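Covthorpe recipe scans — readme

Last touched July 10, 2018. Read this before opening the big csv, it will save you an afternoon.

What it is

449 recipes typed up from parish cookbooks, leaflets and the backs of calendars, all from Covthorpe and the villages on the Estville side. One row per recipe. Scans are in a separate folder, same numbering. Started as a list of puddings and got out of hand.

Files

recipes.csv — the main table
ingredients.csv — one line per ingredient, joins on recipe_id
units.txt — what I turned each old measure into
scans/ — greyscale, some wonky
old/ — ignore, kept for the Paredes import

Columns in recipes.csv

recipe_id — number, never reused
title — as printed, spelling mistakes and all
source — short code, see sources.txt
year — blank if the booklet has no date, lots don't
serves — blank if not given. I did not guess
method — full text, line breaks taken out
kit — pans, sieves and so on named in the method, split by semicolons
checked — y or n

The kit column

Newest bit and the messiest. Only filled in where the method names the thing. If a recipe says "drain well" and no more, kit is empty. Colander and sieve are kept apart even though half the booklets swap between them. Frying pan and skillet both go down as frying pan. Slotted spatula and fish slice are the same entry, argue with me if you like. Sauces out of a bottle go in ingredients, never in kit, there was a mixup over this in the January version and ketchup ended up in both. 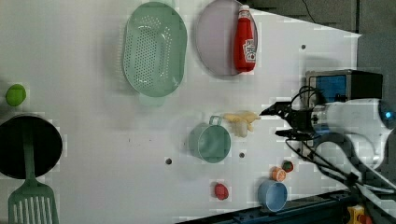

Colander, frying pan and slotted spatula, three kit terms. Ketchup belongs in ingredients.csv.

Units

Gills, teacups, "a walnut of butter". All in units.txt with the grams or ml I settled on. Teacup is the shakey one. The two Estville leaflets clearly mean something bigger than everybody else does and I have left them as printed, flag column says E. Oven marks are turned into Celsius, "moderate" and "brisk" left alone.

Known problems

80 rows not checked against the scans yet, mostly jams and chutneys
5 recipes are printed twice under differnt titles, both kept
4 scans missing the bottom of the page, method stops mid sentence
Pound signs come out as rubbish in Excel, open it as UTF-8
Plullusent export drops the line after a fraction, so ½ and ¼ are written 1/2 and 1/4 all the way through

Cleaning

Titles untouched. Method text had page numbers and adverts stripped out. Hyphens at line ends joined up by hand, a few will have slipped past. Names of contributors taken out of everything, including the titles, so "Mrs —'s parkin" is just parkin. That is the one exception to titles untouched.

Not included

Anything with a publisher still going. Wine recipes — separate list, not ready.

Using it

Fine for teaching, blogs, cooking your tea. Say where you got it. Don't treat the bottling times as safe, they are old and some are plainly wrong.

To do

finish the jams
sources.txt needs the Paredes codes adding
split cakes from biscuits
second go at teacup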